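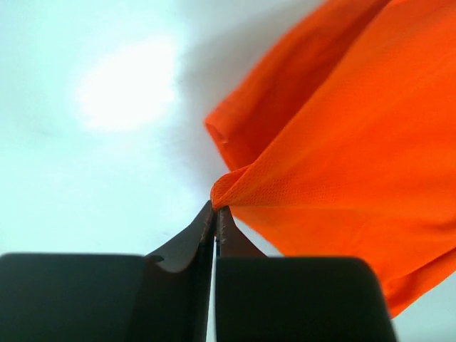 A pair of basketball shorts weighs next to nothing and will not lie flat. Set one on a table and the legs slide apart, the waistband rolls under, and the hem of whichever leg you touched last flips over and shows its wrong side. A bath towel stays where you put it. So does a pair of jeans. Athletic shorts have to be talked into it, and in the town of Tivari there are a lot of them to talk into it every week from the first practice in the fall to the last game in March.

The Tivari youth league puts its players in orange. It has done so since 2000, when the league dropped the practice of letting each family buy its own shorts and started owning them instead. A player is handed a pair at the door, plays in it, and drops it in a basket on the way out. The shirts come in different colors so the teams can be told apart. The shorts are all the same orange, in sizes from a child's small to an adult's double extra large, and they belong to no one in particular.

The league has 700 players this year. Last season it sent 3,594 pairs of shorts through the wash, a number that exists only because the laundry bills by the piece.

The laundry is Stunov, a plain one-story building behind the hardware store, with a loading door on the alley side and a counter in front where people drop off comforters. Restaurant linens are most of the business. Tablecloths and napkins go through in the morning, and the league's baskets get the afternoon. I spent several afternoons there this winter, mostly at the folding table, because I wanted to learn what happens to a garment that so many people wear and so few people think about.

The first thing I learned is that the shorts come in wadded. A kid pulls them off over sneakers and one leg goes inside out, or both do, or one leg gets stuffed through the other. The drawstring, on the pairs that still have one, ties itself around whatever is near it. Before anything is washed, each pair gets picked up by the waistband and shaken. If it doesn't open, it gets picked up by a hem and shaken again. The women who do this work at Stunov can tell by the second shake if a hand has to go in and pull a leg through.

They wash the shorts inside out, so the ones that arrive that way are left alone and the others are turned. I had assumed it would be the opposite. The inside is where the sweat is, and the outside is where the numbers and the league patch are, and both do better with the inside facing the water.

The water is cold. The cycle is 30 minutes, with a small amount of liquid detergent and no softener of any kind. Softener leaves a coating on the yarn, and the coating fills up the little holes that make the cloth worth wearing. A pair washed in softener for a season feels nice in the hand and hot on the court. Stunov learned this with the first set of shorts and keeps the softener on the restaurant side of the room.

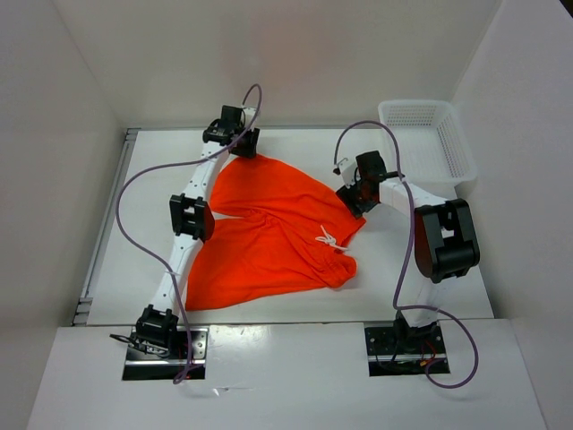 Folding is harder than washing. A washing machine doesn't care what shape a thing is in, and a folded stack does. The table at Stunov is white, waist high, and wiped down before each batch. The folders like a smooth top. On a cloth cover the mesh catches, and you end up dragging the whole pair when you meant to move one corner.

There are two schools of thought about how to start. The older method begins in the air. You take the waistband at both side seams, let the legs hang, snap once, and lay the shorts down from the hem up. Done well, it takes a couple of seconds and leaves the front panel smooth. The trouble comes with the large sizes, where the legs are long enough to touch the table before you are ready and the fabric bunches under itself.

The other method begins on the table. You drop the shorts in a heap, look for a corner, and pull. Any corner will do to start. Then you look for the one across from it. Once two corners are out, the rest of the garment has a direction, and you can work along the edges until it lies open. It is slower, and I was better at it. My hands are not quick, and having the cloth sitting still gave me time to figure out what I was looking at. A heap of mesh has a great many edges that turn out to be the middle of something.

From there the two methods are the same. One leg goes over the other, so the crotch seam points to the side. That point gets tucked in to make a straight edge – some people skip the tuck, and you can tell their stacks by the lean. Then the hem comes up to the waistband, and the whole thing is folded once more. The finished pair is a square a little bigger than a paperback with the waistband showing, and the size tag can be read without unfolding it.

Stacks lean anyway. The fabric is slick on one side and rough on the other, and two slick sides together will slide off each other if somebody bumps the table. The folders turn every second pair around so the thick edges alternate. They stop at ten high.

Then the shorts go into baskets. The league tried cardboard boxes for a while, and duffel bags after that, and both had problems. Boxes got damp at the bottom. Duffels undid the folding on the ride across town. Open-sided plastic baskets let air through and hold their shape, and they can be rinsed out in the alley with a hose. Each size has its own basket, marked with a strip of tape on the handle.

One woman at the table has been folding there for eleven years and has opinions about hems. She showed me the good ones first. A good hem on athletic shorts is turned twice, with the raw edge shut inside, and stitched with a thread that has a little stretch. When you pull on it, it gives and then goes back. A poor hem is turned once. It looks the same in the store. After a dozen washes it starts to roll, and once it rolls it never lies flat again, and you will be smoothing it with the side of your hand for as long as you own the shorts.

She keeps the rolled ones in a pile at the end of the table. In the last week of each month she goes through the pile and decides what can be pressed, what can be restitched, and what is finished. Finished pairs get cut into squares. The squares are good for cleaning glass and not much use on a greasy stove.

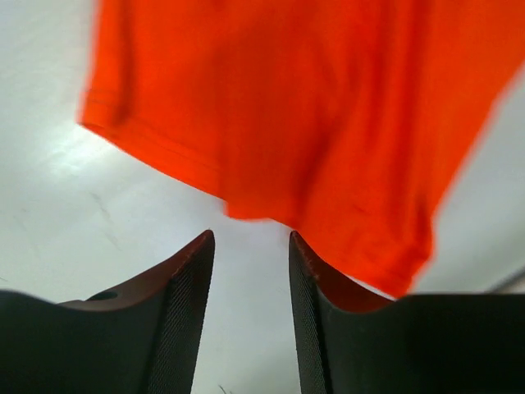

TARAR, January

The shorts are sewn here, two hours up the valley road from the gym where they get worn. The workshop is called Kiment, and it occupies the second floor of a building that used to sell farm equipment. Tivari's order is a modest part of the year. The bigger customers are schools, which want their colors by August and call every day in July.

The mesh arrives on rolls, already dyed. Orange is a fussy color to reorder. Two rolls from different dye lots can look identical under the shop lights and then part ways outdoors, one pinker, one closer to brick. Kiment cuts a swatch from each new roll and tapes it to the window beside the last one. If the two don't match by noon light, the roll is set aside for linings.

Cutting is done in layers, with weights along the edges to keep the pile from creeping. The front and back panels are different shapes, the back being longer in the rise so the shorts stay up when a player bends. Then the side seams, the crotch seam, the waistband, and at the very end the hems. Hemming comes last because the length is the one measurement customers change their minds about.

I asked to see the double turn that the woman at Stunov had praised. The operator ran it on a scrap first, folding the edge up twice with her thumbs and feeding it under the needle without a pin. The perforations make the fold hard to see, she said, so she goes by feel. When two layers become three, the cloth pushes back a little. She did one leg opening while I was still getting out my notebook.

The mesh costs less than the waistband elastic, which surprised me. The elastic is also what fails first. Kiment has offered the league a better grade for several years, and this year the league said yes, for the adult sizes only. The children's sizes go missing before the elastic has time to wear out. They turn up in the bottom of gym bags in the summer, or on younger brothers, and some of them find their way back to the basket in the fall, clean, folded in thirds the way they do it at that particular house.

Those get unfolded and done over. A pair folded in thirds is too narrow for the stack.

The new shorts leave Tarar in flat bundles tied with a strip of their own fabric, and they go to Stunov before they go to the gym. They are washed once, cold, to get the sizing out. The first time through, the mesh is stiff and easy to handle and holds a crease like paper. The folders enjoy that batch. By the second wash the shorts have gone soft, and the legs have started sliding apart on the table.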